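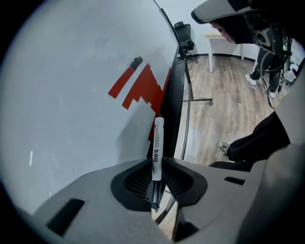 **Dry-erase boards** are writing surfaces with a smooth, non-absorbent face, used with markers whose ink can be wiped away without water. They are common in schools, offices and workshops.

## Surface types

Three kinds of surface are in general use. Melamine is a resin-coated paper bonded to a backing board. It is cheap, but the coating is slightly porous and wears with repeated cleaning. Painted steel has a lacquered face and holds magnets. Porcelain enamel, fired onto steel at high temperature, is the hardest of the three and resists scratches and most solvents. Glass boards are usually treated as a separate class.

## Ink

Dry-erase ink contains pigment, a volatile solvent – usually an alcohol – and a release agent. As the solvent evaporates, the release agent keeps the pigment from bonding to the surface. Permanent ink has a resin in its place, which makes the pigment stick.
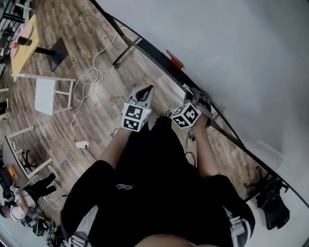
## Ghosting

Ghosting is the faint mark left after wiping. It occurs when pigment settles into pores or fine scratches, and is most frequent on melamine. Ink left in place for long periods is harder to remove. Isopropyl alcohol lifts most residues, while abrasive pads make the fault worse by roughening the face.

Adhesive tape, often used to rule permanent grids, can leave gum behind when peeled. Theano Sarantis, in a maintenance guide written for the board supplier Borar, advises removing tape slowly at a low angle and cleaning the strip beneath before any ink is applied.

## See also

- Blackboard
- Flip chart
- Vitreous enamel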